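Tagebuch der Sammlungsleitung
Eintrag im Juli 2024

Der Vormittag war der Übernahme des Nachlasses Cruickshank gewidmet. Die Lieferung umfasst nach dem vorläufigen Verzeichnis 3.397 Blätter, überwiegend Rezeptniederschriften, Haushaltsbücher und Einkaufslisten aus den Kurhäusern von Momdale und Plistbridge. Herr Magnus Rennie hat die Übergabe für die Erbengemeinschaft unterzeichnet, für das Haus zeichnete ich selbst. Die Kartons stehen seither im kühlen Magazin und werden dort zwei Wochen ruhen, bevor die erste Mappe geöffnet wird.

Zu klären blieb die Frage der Signaturen. Frau Davina Shearer hat vorgeschlagen, die Ordnung der früheren Besitzerin beizubehalten, die ihre Blätter nach Mahlzeiten und innerhalb der Mahlzeiten nach Jahreszeiten abgelegt hatte. Dagegen spricht, dass ein erheblicher Teil der Blätter mehrfach verwendet wurde: Auf der Vorderseite steht eine Suppe, auf der Rückseite die Abrechnung mit dem Kohlenhändler. Ich habe entschieden, die alte Ordnung im Findbuch abzubilden und die Signaturen fortlaufend zu vergeben. Frau Shearer hat ihren Widerspruch zu Protokoll gegeben, was ihr gutes Recht ist.

Die Mappe mit der Aufschrift »Morgentisch« ist bereits im Juni durch die Erben digitalisiert worden und konnte daher heute am Bildschirm durchgesehen werden. Sie enthält 200 Blätter. Auffällig ist die Strenge, mit der die Kurhausküche das Frühstück regelte. Für Gäste der ersten Klasse waren zwei warme Speisen vorgesehen, für Gäste der zweiten Klasse eine, dazu Brot, gesalzene Butter und ein Kompott von Rhabarber oder Pflaumen. Die Wurst wurde nach Gewicht ausgegeben und jede Abweichung im Küchenbuch vermerkt. An einer Stelle findet sich der Zusatz, der Gast in Zimmer elf habe »wiederum reklamiert«. Worüber, ist nicht überliefert.

Am Mittag Besprechung mit Herrn Raghavendra Pisharody über die Transkription. Die Schrift der früheren Jahrgänge ist gleichmäßig und gut lesbar, die der späteren dagegen flüchtig, mit zahlreichen Kürzungen, deren Auflösung noch aussteht. Herr Pisharody hat bis heute 811 Einträge erfasst. Das Kürzel »T.« hält er für einen Hinweis auf Teron, den Lieferanten der Dörrpilze, ich selbst neige eher zu »Terrine«. Wir haben vereinbart, das Kürzel vorerst unaufgelöst zu lassen und in eckige Klammern zu setzen. Für die Auflösung wird eine gesonderte Liste geführt.

Die Verhandlung mit der Druckerei ist nicht abgeschlossen. Das Angebot für eine Auflage von 300 Exemplaren des Begleithefts liegt vor, überschreitet jedoch den bewilligten Rahmen. Herr Alistair Cairns wird ein Vergleichsangebot auf ungestrichenem Papier einholen. Der Umschlag bleibt einfarbig. Auf das Lesebändchen wird verzichtet, was ich bedauere.
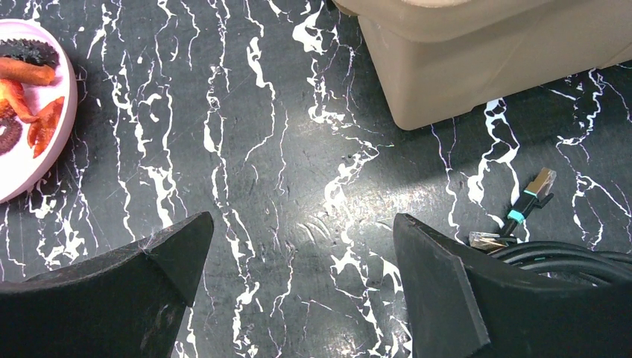
Für das Kapitel über das Anrichten liegt nunmehr der zweite Entwurf von Frau Innes Strachan vor. Sie legt überzeugend dar, dass die Kurhäuser ihre Teller nach festen Plätzen belegten und das Auge des Gastes dabei durchaus mitbedacht wurde. Ein orangebraunes, wurstförmiges Stück mit stumpf gerundetem Ende, wie es sich in der blassrosa Schale findet, wäre in Momdale an den unteren Tellerrand gerückt worden, und alles Dunkle und Gekrauste hätte auf einem eigenen Tellerchen zu liegen gehabt. Die Hausordnung verlangte zudem weißes Geschirr ohne Dekor. Farbige Schalen waren dem Kinderspeisesaal vorbehalten und durften diesen nicht verlassen. Ich habe Frau Strachan gebeten, die betreffende Stelle der Hausordnung im Wortlaut abzudrucken und die Fußnote zu kürzen, die gegenwärtig länger ist als der Absatz, zu dem sie gehört.

Am Nachmittag Rundgang durch den Lesesaal. Die Luftfeuchte lag im zulässigen Bereich. Das zweite Pult von links knarrt weiterhin und ist der Hausverwaltung erneut gemeldet worden. Zwei Anfragen auswärtiger Benutzer wurden beantwortet, eine dritte, betreffend eine angebliche Leberpastete aus Plistbridge, musste mangels Quellen zurückgestellt werden.

Nachzutragen ist die Terminierung: Die Vorstellung des Begleithefts ist für November vorgesehen. Der Raum ist reserviert, die Einladungen gehen nach Freigabe der Druckfahnen hinaus. Herr Rennie wünscht, dass bei diesem Anlass nach einem Rezept seiner Großtante gekocht wird, und hat hierfür die Gerstensuppe von Blatt 44 benannt. Die Mengenangaben dieses Blattes beziehen sich auf den gesamten Speisesaal und sind vor dem Probekochen umzurechnen. Herr Cairns übernimmt dies bis zum Monatsende.

Kontakt | © Sammlungsleitung, alle Rechte vorbehalten | Nach oben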